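Skript zur Übung »Gemüse in der Gemeinschaftsküche«, Teil 2: Gurkengewächse
Kursleitung: Ngọc Châu, Vertretung im September: Octavian Voicu

## 2.1 Einordnung

Die Gurke (*Cucumis sativus*) gehört zu den Kürbisgewächsen, zusammen mit Melone, Zucchini und Kürbis. Botanisch ist die Frucht eine Panzerbeere. In der Küche wird sie als Gemüse geführt, auch in unseren Bestelllisten.

Für den Kurs reichen zwei Gruppen:

- **Salatgurken** (Schlangengurken): lang, dünne Schale, meist aus dem Gewächshaus
- **Einlegegurken**: kurz, feste Schale, oft mit deutlichen Warzen

Dazwischen gibt es Formen, die lang sind und trotzdem eine unebene Schale haben. Sie werden verarbeitet wie Salatgurken.

## 2.2 Wassergehalt und Salzen

Salatgurken bestehen zu rund 95 Prozent aus Wasser. Salz zieht einen Teil davon durch Osmose aus den Zellen. Für Salate mit Joghurt oder Schmand werden die Scheiben deshalb vorher gesalzen, 15 Minuten stehen gelassen und leicht ausgedrückt. Die abgelaufene Flüssigkeit vor dem Würzen probieren, sonst wird der Salat zu salzig.

In der Übung vom letzten Durchgang hatte die Gruppe von Cúc Hoàng 627 g Scheiben eingewogen und nach dem Ausdrücken 58 g Flüssigkeit aufgefangen. Die Werte bitte in die Tabelle auf dem Arbeitsblatt übertragen und den Verlust in Prozent berechnen.

## 2.3 Schale und Enden

Die Schale bleibt dran, wenn sie dünn ist. Gewaschen wird in jedem Fall, auch vor dem Schälen. Beide Enden werden knapp abgeschnitten.

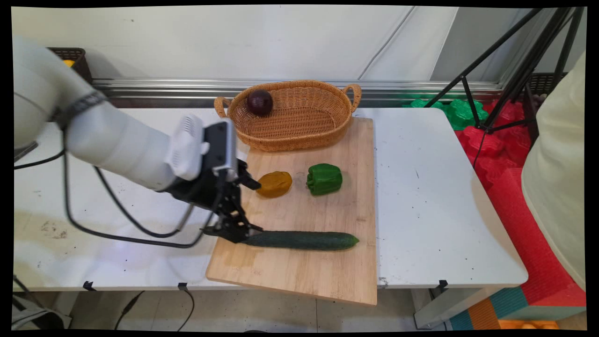
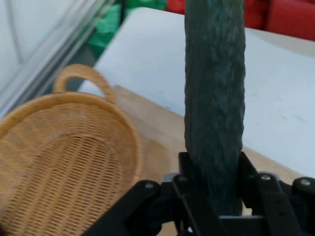

Lange, dunkelgrüne Gurke mit leicht unebener Schale.

**Warum schmecken manche Gurken bitter?**

Verantwortlich sind Cucurbitacine, Bitterstoffe der Kürbisgewächse. In modernen Sorten sind sie weitgehend weggezüchtet, können bei Trockenheit oder starken Temperaturschwankungen aber wieder auftreten, meist zuerst am Stielende. Eine deutlich bittere Gurke wird nicht verwendet. Kochen hilft nicht, die Stoffe sind hitzestabil.

## 2.4 Lagerung

Gurken sind kälteempfindlich. Unter 10 °C bekommen sie nach einigen Tagen glasige, weiche Stellen. Im Kühlschrank gehören sie ins wärmste Fach. Nicht neben Äpfel oder Tomaten legen, deren Ethylen lässt sie schneller gelb werden.

## Bis zum nächsten Mal

1. Arbeitsblatt fertig ausfüllen.
2. Abschnitt über Zucchini lesen (Ordner »Khương« im Regal).
3. Wer die Waage ausgeliehen hat, gibt sie bei Trí Mạch ab.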